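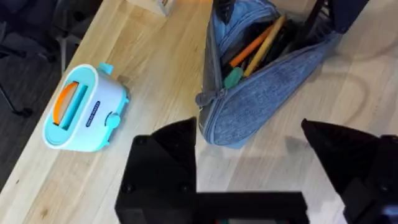
Depth maps without the headache

I've spent most of November up to my elbows in point clouds, so you're getting a newsletter item about point clouds. Sorry to anyone who came for the printer tips, they're back next month!

A few of you wrote in after the last issue asking what we use to line up scans taken from different sides of the same part. Up to now it's been a mix of Savel (lovely viewer, painfully slow at anything else) and a pile of scripts that Tài Tôn wrote and only Tài Tôn can read. It did the job, but every new part meant an afternoon of fiddling with settings, and the afternoon was usually mine.

So I finally gave Zonon a proper go. It's a small registration package, runs on an ordinary desktop, and version 2 came out in the summer with a new way of picking a starting position for each scan. I fed it our nastiest set, the pump housing with all the matching holes, which is 124 separate captures and has beaten everything else we've tried. The old scripts would happily spin the thing by one bolt hole and call it finished. Zonon got the lot the right way round first time, in around 523 seconds, and I went and made tea while it did it.

It isn't all roses. The export window is a muddle (why are the units hidden under "Appearance"?) and it fell over twice when I pointed it at a folder with an accent in the name, which is a bit rough on those of us keeping our work in one called Văn. Rename the folder and it's fine. Shiny surfaces still come out lumpy too, so keep your matting spray handy.

One setting worth knowing: the overlap slider starts at 30 per cent. For flat panels I push it well up, otherwise they slide along each other like wet soap. Leave it alone for anything with corners and bumps.

Tài is now trying to get the results straight into Ulel for the measuring side, and has got as far as the meshes loading upside down. I'm told this is progress. I'll put the settings file in the shared downloads once it behaves, and if any of you already have the two talking to each other, please, please drop me a line.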